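Nunden Home Forum > Cleaning and Laundry > Cloths, squeegees and streaks

Topic: Big divided windows, white cloth, no squeegee. Who's with me?

rituB_4thfloor
Okay I have become a complete window person this December and I need to talk to people who'll get it. We moved into a flat with one of those big windows split up into panes by dark bars, and the arvo sun comes straight in and shows every single smear. I tried the squeegee my sister swears by and it was hopeless, the blade is wider than half the panes! So I've gone back to a plain cotton cloth and a bucket and I'm loving it. Two cloths, one damp, one for buffing, and a bit of elbow grease. Anyone else doing it this way?
– Ritu Bhardwaj

Kostammont
Squeegee every time, sorry. Just buy a narrow one. I cut mine down with a hacksaw years ago and it does a pane in two passes. Cotton leaves fluff in the corners where the glass meets the bar and then you spend your morning picking it out.

seemay
Team cloth! An old pillowcase that's been washed a hundred times has no fluff left to give. I tear mine into squares and keep them in the laundry cupboard. The trick for me is doing the bars first and the glass second, otherwise the grime off the frame runs straight down your lovely clean pane (ask me how I learned that one). 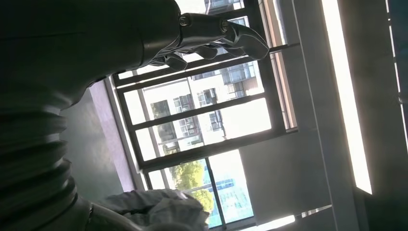
My window, with the apartments over the way and the white cloth down the bottom.

Dark frames are gorgeous against a pale building but they show dust like nothing else. I go along them with a dry paintbrush before any water comes near them. Takes me 30 minutes for the lot, with a cuppa in the middle.
– Seema Yadav

rituB_4thfloor
Oh I love that outlook, all those balconies with the glass railings! Imagine having to keep those clean as well. And a paintbrush, that's brilliant, I've been poking at my corners with a cotton bud like a goose. What size brush?

seemay
Just a 2 inch one from the shed. Never been near paint, keep it that way.

Awasthi
I'm going to disagree with both camps and say the water matters more than what you wipe with. Ours is very hard here and no cloth on earth will buff out the white marks once they've dried. Splash of vinegar in a bucket of warm water, colour of the cloth irrelevant.

Kostammont
Vinegar near painted frames, no thanks. My brother-in-law dulled a whole set that way. Plain water and a drop of dish soap, then the blade.

Awasthi
A splash, I said. I'm not pickling them. But fair enough, I do keep it on the glass and wipe the bars with plain water.

nindau
Can I put in a word for cloudy days? I used to do mine in full sun so I could see the streaks and of course everything dried before I got round to wiping it. Now I wait for a grey morning and take my time. Game changer, and much nicer than squinting.

seemay
Yes yes yes to cloudy days! Though I do like the sun for the final check. I wipe up and down on the inside and side to side on the outside, so if there's a streak I know which side it's on.

Kostammont
Right, that one I'm stealing.

rituB_4thfloor
Same! I've got 4 panes left on the bedroom side and I was putting them off, but now I want to go and do them with the paintbrush. Does anyone boil their cloths or just chuck them in with the towels?

nindau
Separate hot wash, no fabric softener. Softener smears like mad.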